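Bring Back the Fruit Bowl

I want to make a case for the most underrated object in any home, and I'm going to make it at full volume: put a bowl of fruit where people can reach it. On the counter, on the dining table, on the little shelf by the door where the mail piles up. I don't care where. Just get the fruit out of the refrigerator drawer!

I grew up in Vullelstead, in a house where the bowl was as fixed as the stove. You came in from school, dropped your bag and took a pear. You didn't ask. Cookies had to be asked for, and so did anything in foil, but the bowl was open to everyone, including the neighbor's kids and the man who came to read the meter. I can still remember the soft thump of my father choosing an apple in the dark on his way to an early shift.

Somewhere along the line a lot of us stopped. Kitchens filled up with chargers and coffee gear, and fruit started coming in sealed plastic boxes that go straight onto a cold shelf. I did it too, for years. I'd buy plums in a burst of good intentions and find them much later, behind the yogurt, in a state I won't describe.

What changed my mind was a week at my friend Ursina Zaugg's place. She keeps a wide, chipped dish in the middle of her table and fills it with whatever was cheap. By the second day I was eating peaches the way I eat potato chips, without deciding to. I watched her son peel an orange while arguing about a board game and hand out the pieces to the people he was losing to. You can't get that from a drawer.

Flavor is the other half of it. A cold tomato tastes of almost nothing (yes, I'm counting tomatoes, and I'll fight you on it), and a peach that has been sitting out fills the whole room with its smell. Bananas tell you how they're doing by their spots. Avocados have to be squeezed every morning like a stubborn tube of toothpaste, and then one day - finally - they give a little, and lunch is settled.

Reto Danzer, who I've been arguing with about food since college, says a bowl just means fruit flies and waste. He has a point in August. My answer is to buy less and shop more often, and to wash the bowl when it's empty. Berries can stay cold. So can grapes, if you must. I gave him a bag of lemons last November to get him started and he put them in the fridge while I was standing there.

The bowl itself can be anything, and I'd love to see people get sillier about it. Mine is plain white and I regret that a little more each year. Give me scallops, give me petals, give me a color that makes a banana look like a parade.

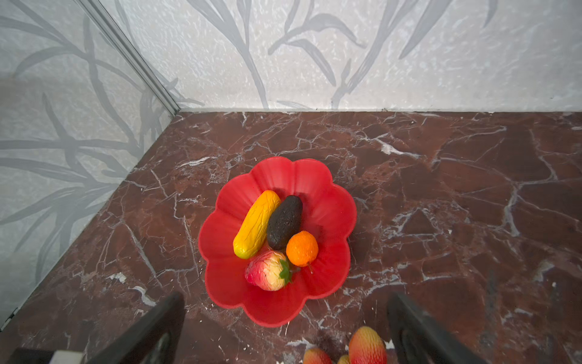

A red bowl with eight petals, and a dark avocado next to something long and yellow.

My only firm rule is that it has to be low and open, so you can see what's at the bottom. Deep bowls hide the one bad lime that ruins the rest. Right now mine has two nectarines and a kiwi in it, and the kiwi is hard as a golf ball, so I'm having a nectarine.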